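Mansa Akpalu

Okay, lighting thread, because I've spent most of July staring up at the ceiling at work and I have opinions now. Long corridor, fluorescents on a white beam, round recessed lights off to the side.
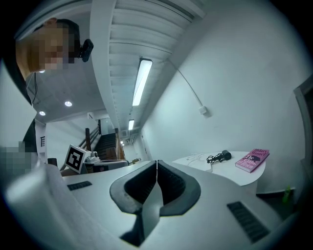

Do you have to swap a whole fluorescent fixture to go LED?

Most of the time you can keep the fixture and change only the tube, as long as you buy a tube that matches the ballast you have (or one made to run with the ballast taken out).

I learned this by buying the wrong ones, of course. A whole box of Mornura tubes, really nice looking, all "ballast bypass," and me standing there with a ballast I had no intention of bypassing. Back they went. The return took longer than the delivery!

So, the three kinds, in the words I wish had been on the box. Plug-and-play runs off the old ballast. Bypass gets wired straight to the line voltage. Hybrid does either one and costs more.

If you go bypass, get an electrician. I mean it. I'm pretty handy and I still called Gil Electric, and the guy had the cover off and the power checked before I'd finished telling him my life story.

Also there should be a sticker that goes inside the fixture saying it's been rewired. Don't toss it with the packaging like I almost did. The next person up that ladder needs to know.

Color temperature next, and this is where I got into an argument with half my floor. We had 4,000 K in the hallway and I wanted something warmer. I lost. They like to feel awake.

And fine, they were right about the hallway. It's a place you walk through. At home I can't stand anything that cool past dinner, but I'm not reading on a couch in a corridor, am I?

The thing I'd push for is matching. A ceiling with two kinds of light in it (tubes down one line, round ones off to the side) looks weird fast if one set is creamy and the other is bluish. Buy both on the same day if you can and compare them turned on, side by side, on a real ceiling.

My round ones at home are Trarer retrofits. Spring clips, push up, done. The first one took me 30 minutes and a lot of muttering, and the rest were easy once I quit fighting the springs. Fold them straight up, keep your fingers out of the way, let go slowly.

Somebody asked about buzzing. Mine was a dimmer from the old bulb days that didn't get along with LEDs. New dimmer, 28 dollars, quiet kitchen. If your tubes buzz and there's no dimmer, I'd look at the ballast first.

Cleaning! Please dust the slats and covers. Power off, let everything cool, soft dry cloth, then a barely damp one. I did 2 fixtures in my own garage and my sister thought I'd put in brighter bulbs.

And don't put the old fluorescent tubes in the trash. There's mercury in them. Our county drop-off takes them, and I carried mine over in the sleeves the new ones came in.

Still deciding on the desk lamp, by the way. The Milletti one is gorgeous and I can't justify it. If you own it, tell me whether the arm droops after a few months. I need to be talked out of this or into it by tonight.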